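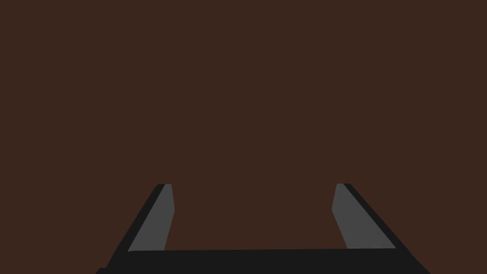

Wrist cam only, is 671 demos enough?

lomard_k
6/5/23
Collecting sim demos for a pick task in Zivia. I have 671 so far, wrist camera only. The policy reaches fine but drifts when the object starts out of view. Keep collecting or add a second camera?

pegboard
Add the camera. If the start view is plain table, the policy has nothing to go on. More demos won't fix that.

Illier
Disagree. I trained on 1082 wrist-only demos and it learned to sweep until the object showed up. But the sweep has to be in the demos. Are you driving straight to the object because you know where it is?

lomard_k
Yes. I have the overhead view open while I teleop.

Illier
That's your problem then. Close it and record from the wrist view.

pegboard
Or give the policy the overhead view too. Why teach it to search when a fixed camera is free in sim?

Illier
Because he may not have one on the real arm.

lomard_k
Real arm is wrist only. I'll redo 24 with a search at the start and mix them in.

pegboard
24 out of 671 will get drowned out. Weight them or do more.

lomard_k
OK, will weight them first. Planned to stop at 1000 anyway, so the rest will all be search starts.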